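Print this page
E-mail this page

Parville notebook, 23 May 2019

Hand-pose labels on the folding clips, second look

Reran the Fuda tracker on the kitchen folding set. Hường Kim's note from April says the labels are good enough to train the gripper policy on. I don't buy it yet. The score she quotes is averaged over every clip, and most of those are hands flat on a bare counter, where any tracker looks good.

Pulled 218 clips with cloth under at least one hand and checked them by eye. Wrist position holds up. Fingertips don't: in 29 clips the tips slide off into the fabric as soon as the hand presses down. Dark cloth seems worse than light, but I haven't controlled for glare, so that stays a guess. The navy garment is the kind I mean, one hand spread on the folded bundle and the other on bare counter.
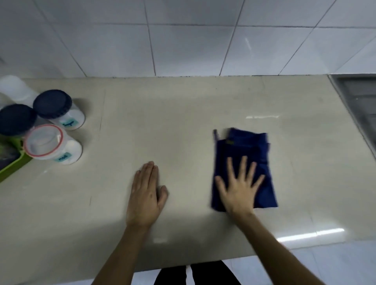

What I don't trust

- Contact labels. Fuda calls contact from hand height alone. Fold thickness changes that and we never measured it.
- The Clolton result. They report a gain after some 2000 training steps, one seed. I would like 6 before I believe the curve.
- My own check. One pair of eyes, and I knew which clips were suspect.

Next: same clips through Mai with the smoothing off. Blur at the cloth edge may be feeding the drift. Hường, please don't merge the contact labels until that has run.

Print | E-mail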